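Re: [bench-arms] What did you all budget for besides the arm?

November 24, 2024

Hello all,

Quoting the original so I answer the right things:

> We've been told we can put in a bid for one arm and "whatever goes with it" for the Ustdale workshop, and the form has to be in before the end of December. I've got a quote from Štefanec for the arm itself and very little idea about the rest. Do we need two cameras or will one do? And what do people use for test objects? I don't want to ask for too little and then be stuck with it for a year.

We went through this last winter at Wuris, so I'll tell you what we got wrong (plenty!) and you can pinch whatever is useful.

Cameras first. Ask for two. One on the wrist and one fixed, looking at the whole bench. We only asked for the wrist one and then had to go back for the other, and the second form took longer than the first. The wrist view is lovely for lining up on a rim, but you lose track of what's going on elsewhere on the bench.
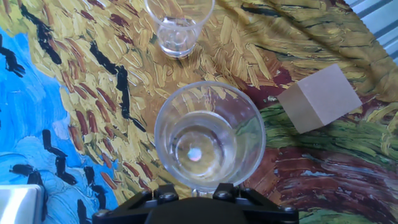 Test objects hardly cost anything, so don't agonise. Clear cups and tumblers, a few plain cubes, a printed cloth to put under them. I set aside 80 pounds for the lot and had change left over. Do get clear things as well as solid ones, though. If you only ever practise on cubes you'll think your gripper is marvellous, and then somebody hands it a glass. A busy pattern underneath makes it harder again, and I'd much sooner find that out before paying for the next bit of kit.

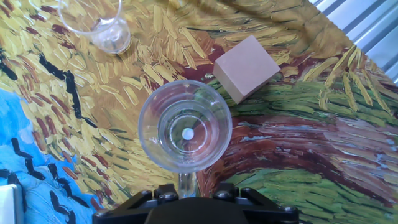 Zamumura list here, butting in on the cloth: we bought 7 different ones and I'd do the same again. They fold flat, they cost next to nothing and you can change the whole look of the bench in a minute. Put clips on the order too, ours crept about until we pinned the corners down.

Yes, clips, good point, I'd forgotten those. Add them to the small stuff along with cable ties and a decent extension lead. Our "small stuff" line came to 446 pounds in the end and I had put down nothing at all for it, so that was an awkward email to write. Network switch, brackets, spare cables in lengths you didn't think you'd want, a little kitchen scale. None of it is dear by itself.

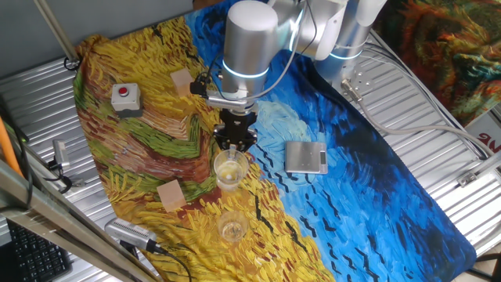

Then there's the stop button. Check whether it's in the Štefanec quote or listed as an extra, and if it's an extra, put it on the same line as the arm so it can't be trimmed off separately. Same goes for the gripper. Ask how long they'll take to send spare fingers as well. We waited 18 days for ours and the arm sat there doing nothing.

I'd leave a second arm out of this bid altogether. Spend the money on a solid bench and some proper training time, and go back next year with results to show them.

Happy to send over our spreadsheet if you'd like it, it's a mess but all the headings are there. Let me know whether you need prices with or without VAT.

Cheers from Wuris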